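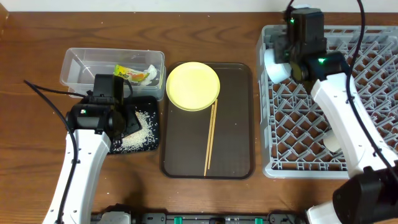
Berwyn Hopkin would like it understood that he never set out to write for students. They were welcome, of course, and they have been very good to him (they buy the books, or at any rate they borrow them), but the reader he had in his head all along was somebody on a long train journey who had heard the word "alienation" once too often and wanted to know what people meant by it.

I had asked him over the phone why the Jarman Guides have no exercises at the back, and that was the answer, or the first part of it. The rest took us through most of a morning.

If you haven't come across the Guides, they are thin paperbacks in dull colours, each given over to a single idea from social or political thought. There is one on class, one on custom, one on the crowd, and a rather gloomy one on bureaucracy that I have read twice and lent out more often than that. None of them goes over 100 pages. They come from Drisard, a small press in Patuseck which had until then mostly done local history and a tide table, and they've been turning up in second-hand shops for long enough now that I think of them as old friends.

What I love about them, and I'm aware that I go on about this, is how they treat a difficult writer. So many introductions give you the life, then the works, then a paragraph of objections, and you come away able to recognise the name at a party and not much else. Hopkin begins with a quarrel. The volume on authority opens with two neighbours arguing over who may lock a shared gate, and by the time the first philosopher wanders in you have already taken a side and are quite cross about it.

Jiahui Wan edits the series now, and it was her idea to revise it. She told me the early volumes had the faults of their time - hardly a thinker in them from outside Europe, and a habit of saying "man" when they meant everybody. Her new edition of the Guide to custom has a long chapter on obligation and gift-giving that simply wasn't there before, and to my mind it's the best thing in the book. Hopkin grumbled about it, she says, and then rewrote his own first chapter to match.

They did disagree properly over the glossary. Wan wanted one and Hopkin thought a glossary was where ideas went to lie down. In the end there are 5 pages of it in each new volume, printed on the same paper as everything else, with the entries written as full sentences and a good deal of arguing going on between them. Look up "state" and you are sent to "consent", which sends you back again with a warning.

The first printing of each revised title is 800 copies, small enough that you might want to ask your bookshop early. Custom and class are out already, and the crowd follows in October. There is also to be a companion volume called Jarimeo, after the made-up town where all of Hopkin's quarrels take place, gate and all. It will collect the openings without any of the theory, and I can't decide whether that's a lovely idea or a slightly mad one. I've put my name down for it anyway.

Bureaucracy is being left until last. Wan says the permissions for the quotations have been held up, and she is still waiting for a form.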